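When the gripper drops the cloth: tracking down a slow finger fault

I spent most of an evening blaming the software for this one, so maybe I can save you the trouble. Our Trutura arm kept faulting halfway through a cloth pick, throwing code 72 and going limp – and a limp arm over a couch will happily sag onto whatever (or whoever) is below it!

First, hit the stop and support the arm before you reach in. Then open the Prellport log and scroll back to the last close command. Ours showed the left finger lagging the right by 12 counts, every single time. 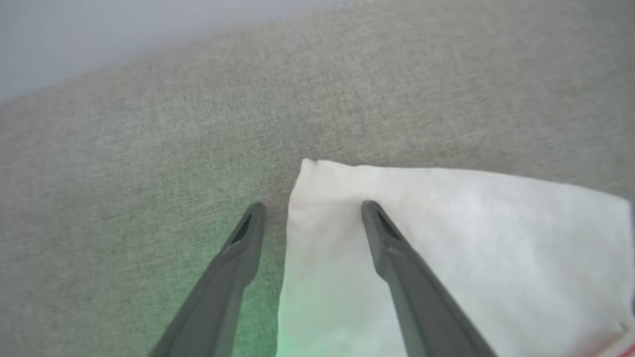 Gritar Robotics Club – Workshop Pages

Thin white cloth on a woven seat is a mean test, with a little peak between the fingertips and not much else to grab. If one finger is late, the other just shoves the fabric along until the motor overloads.

Power down, take off the finger cover and check the linkage screw. Mine was loose by more than 2000 cycles' worth of wobble, I'd guess. Snug it up, rehome both fingers, and run 12 slow closes on nothing before you go back to cloth. Still faulting? Swap the finger cable next.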